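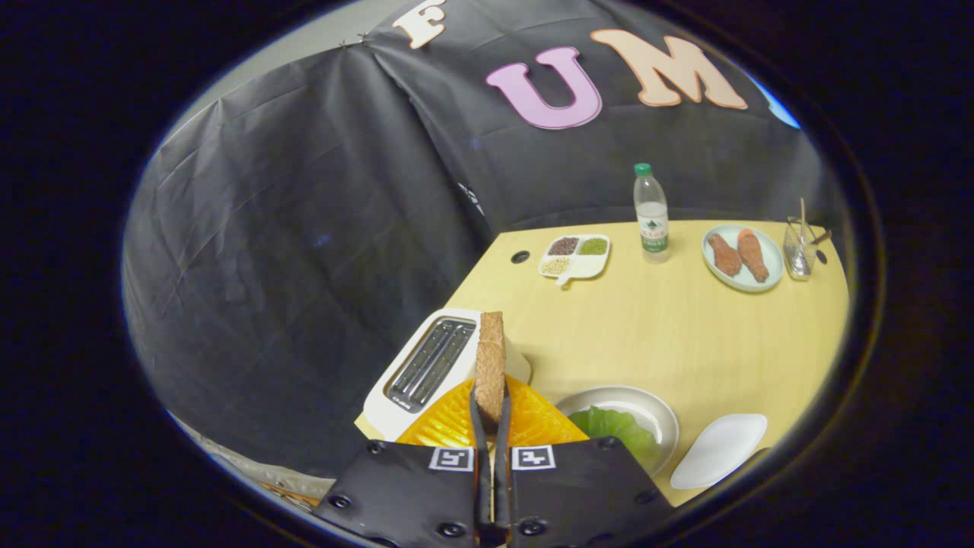 The two-finger hand tool holding a slice of toast beside a white toaster.

Home | Reviews | Interviews | Archive

Tarnum rents its hand-held gripper as a kit: the tool, a charger, a carrying case and access to the processing service. The firm's product engineer, who spoke to us at the Covutville office, began with the fingers.

"They are flat plates on screws. A customer can change a pair in five minutes." Each finger carries a square marker, which the software uses to work out how far the grip is open. "If a marker gets greasy, wipe it. If it is scratched, replace the plate."

Toast is a difficult item, the engineer said. "It crushes, and it sheds crumbs. You learn to close slowly." The service rejects a recording when the markers are lost for more than 200 milliseconds.

The basic plan covers 500 recordings a month. Brellgate, an early customer, used almost all of its allowance in June and sent back 416 comments with them. Most concerned the weight of the handle — a complaint the engineer accepts. "The next handle is lighter. The fingers stay the same."

Tarnum does not sell the kit outright. Repairs go through Bermúdez, its service partner, and are included in the rent.

Contact | © Covutville office, Tarnum | Back to top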